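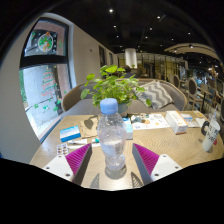 Guidance > Hand-held gripper recording > Frequently asked questions

Reading time: 3 minutes
Last updated: December

These answers apply to everyone who records with a hand-held gripper on behalf of the Billcombe office, whether at our own premises or at a host site. They should be read alongside the Cuvon recording standard.

Do I need permission to record in a café, lounge or other shared room?

Yes. Written permission from the site must be held before the first recording. Verbal consent from a member of staff on duty is not sufficient.

What if other people are present?

Anyone who may come into view must be told beforehand and given the chance to move or decline. A person seated in the background counts as being in view, even if partly hidden by furniture or plants. If consent is withdrawn later, notify Melahat Eren by Friday of the same week.

Should the table be cleared first?

No. Everyday items such as cartons, pens and leaflets may stay where they are. Remove anything that shows a name, an address or a prescription label. Medicines must never be used as the object to be grasped.

May I use containers with liquid in them?

Plastic bottles may be used part-filled, with the cap screwed on. Open cups and mugs must be empty if they are to be grasped. Glass requires separate approval - please allow 10 working days.

How should the fingers approach the object?

Open the gripper fully, bring both fingers level with the object and close at a steady pace. Do not steady the object with your free hand. A failed grasp is to be kept and marked as failed.

How many recordings may be made in one place?

The limit is 200 per table, after which the operator must change location. Operators take a break after every 3 sets. The Vlachou batch reached 1,251 recordings at a single site and was returned for this reason.

Does this guidance cover the Kiken arm?

It does not. Powered equipment has its own risk assessment - contact Taner Baysal for the current version.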